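Kitchen linens and everyday things
Thu 6 November

13 shares · 6 comments

The Saengthong building has a shared kitchen on the second floor, and we have been adding to this gallery since May. It covers the ordinary parts of the room: the counter, the cabinets, the cloths, the buckets and the things people cook with. Most of the larger items were bought when the kitchen was refitted. The cloths and plastic goods get replaced more often.

The kitchen is used most in the early evening. There are 30 households in the building, and those who cook here keep their own oil and spices at home. Pans and cleaning supplies stay in the room. Each new item goes on a list inside the pantry door with the month it was bought.

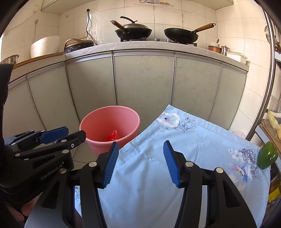
How often should a kitchen tablecloth be washed?

Once a week is enough for a cloth in daily use. Wash it sooner if oil or sauce gets on it, and treat the spot with dish soap before it goes in the machine.

Light blue floral cloth, with leaves and stems in faint blue and flowers in pale pink, white and lilac. There is a small dark stain near one group of flowers. The green bell pepper is at its edge.

Pink plastic bucket on the white floor tiles, with a red plastic bag in the bottom.

Cabinet doors under the counter, pale grey-green with floral outlines. The pattern is thin line drawing and looks plain from the doorway. Wipe the doors with a damp cloth and skip the scouring powder.

Black wok with its lid on, left burner of the gas stove. The white speckled countertop is easy to keep clean but shows turmeric, so wipe up spills the same day.

The cloths we order come from Plornura, which sells them in two lengths. The longer one hangs well over the side and the shorter one is better if you need to open a drawer. We tried a wipe-clean cover from Skiserura as well. It creased where it was folded and the creases stayed, so we went back to fabric.

More pictures of the pantry shelves and the sink will be added when the new racks are up.

30 likes · 2 shares this week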